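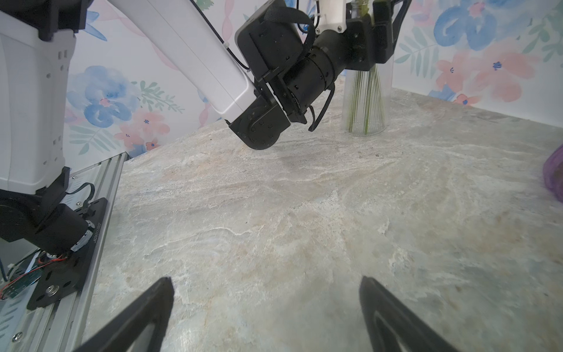

A light grey tabletop with a marble pattern

About Raltis

Hello! I'm Lụa Võ, and I write most of what you read on this site, including the evening forecast, the monthly rain round-up and (sorry) the long posts about fog. Raltis is a small weather company for the Tralov valley. There are two of us. The other one is Bram Kuipers, who builds the instruments and looks after the computers and would much prefer not to have his name on this page at all.

People often ask how we got started, so I'll do that bit first. I used to work in the office of a seed merchant's at the bottom of the valley, and a good part of my day went on farmers ringing up to ask whether it had rained at our end. It sounds daft, but the valley bends twice and the hills on the west side do odd things to showers. You can get a proper soaking at the bridge and not a drop at the top farms. The national forecast gives us one little cloud symbol for the lot. So I started writing the rain down on a sheet by the phone, then I put the sheet online, and then I was getting up at six to do it before work.

Bram wrote to me to say that my gauge was too close to the wall. He was right, it was catching less than it should in a westerly. We moved it, argued about it a fair bit, and a few months later we were running four gauges between us. That was 10 years ago this October.

What we do now

We run 135 rain gauges between the reservoir and the estuary. Most of them are Dekkers, our own design, named after the street where Bram had his first workshop. A Dekker is a plain tipping bucket with a wide funnel and a mesh that keeps leaves and earwigs out. It sends a reading every quarter of an hour and it runs on a battery that lasts through the winter, or it does now, the first version didn't and I spent a very cold January walking round fields with a rucksack full of spares.

The readings all go onto the rain map, which is free and always will be as long as I've got a say in it. You don't need an account. Pick your nearest gauge and you'll get today, this week, this month and the same month in every year we've been going. If a gauge shows a grey dot it means we don't trust it at the moment. Usually that's a blocked funnel, once it was a snail.

Then there's the forecast. I write it by hand every evening, looking at the same models everybody else looks at and then adding what I know about the valley. I do get it wrong. When I do, I leave the old forecast up and put a note underneath saying what happened, and some of those notes have ended up longer than the forecast! The one from 9 September 2023 still gets visitors, when I promised a dry afternoon for the show and the marquee field had standing water in it by three.

Uko

Uko is our dry-weather project, and it's the thing I'm proudest of. We all notice rain, but a drought creeps up on you, and by the time people are talking about it the springs on the east side have been low for weeks. We had a run of 39 days with no measurable rain at the Tralov bridge gauge and the phone hardly rang for the first half of it. Everyone was enjoying the sunshine, me included.

So Uko keeps a running tally for each part of the valley: how much rain has fallen, how much you'd expect for the time of year and how damp the soil is at two depths. It comes out as a short email with a colour at the top. Growers use it to plan their watering, and quite a few people with private wells have signed up as well. It doesn't tell you when the drought will end. I get asked that every summer and all I can do is show you how much we're short by. A single wet weekend won't fix a dry winter, however loudly it drums on the roof, and a lot of it runs straight off hard ground into the river anyway.

For the record, since it's the other question I get in my inbox: the yearly average at the bridge is 882 mm over the time we've been measuring. That's a short record by weather standards, so please don't build a house on it.

How we pay for it

The map and the forecast are paid for by the rest of the business. We sell Dekkers to farms, golf courses, nurseries and schools, we fit them if you'd like us to, and we write rainfall reports for builders and insurers who need to know what fell where on a given day. Uko is free for households and there's a yearly fee for businesses. We don't run adverts. We tried them once, for a fortnight, and the page filled up with umbrellas.

We've no outside investors and no plans to cover the whole country. Every so often I get a kind email from two valleys over asking when we're coming, and the answer is that we'd love to help you set up your own. Bram has written up how to site a gauge, how to check it with a jug of water and how to spot bad readings, and it's all on the Guides page. Take it, copy it, tell us where it's unclear.

Would you like a gauge on your land?

We're still short of spots on the north slope above the quarry road. You'd need a bit of open grass, well away from trees and buildings, and no goats (long story). We bring the gauge, we look after it, and you get your own page on the site with your name on it if you want it there. Sheep are fine with a bit of fencing, which we'll sort out.

Getting hold of us

Email is best and the address is on the Contact page. I answer most things by the next morning, unless there's snow about, in which case I'll be at the window like everyone else. For anything to do with a faulty Dekker, put the gauge number in the subject line and it'll go straight to Bram. The number's on the underside of the lid.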